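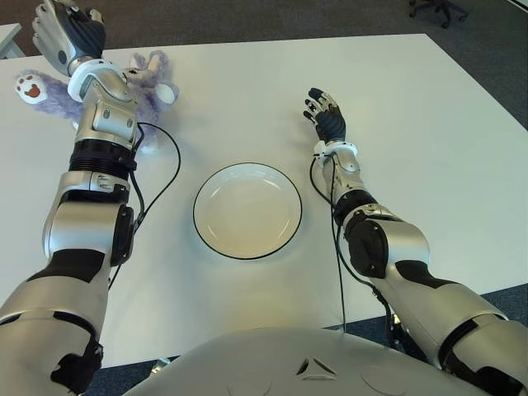 Why do panoramas look so bendy?

I love taking panoramas, those super wide photos that show everything around you. But have you ever looked at one and thought, hey, that wall was straight when I was there! So what happened to it?

Try this with me. Peel an orange and keep the peel in one big piece. Now press it flat on the kitchen counter. It rips, right? The peel was round, and round things hate being flat (mine squirted me in the eye).

A full panorama is like the inside of that peel. Imagine standing in the middle of a giant ball with the picture painted all over the inside. To put it on a screen, the computer has to flatten the ball, and it can't leave rips in your photo. So it stretches some parts instead, mostly at the top and the bottom. Straight lines turn into curves!

I made one last August on the bridge at Haugland. I took 37 photos, turning a little bit each time, and let the computer glue them together. The railing came out shaped like a big smile, and my shoes were smeared all along the bottom.

You can pick how the ball gets flattened, too. One way turns the whole world into a tiny planet with houses sticking out all around it. I did that one with my bridge next, and the river goes right around the edge!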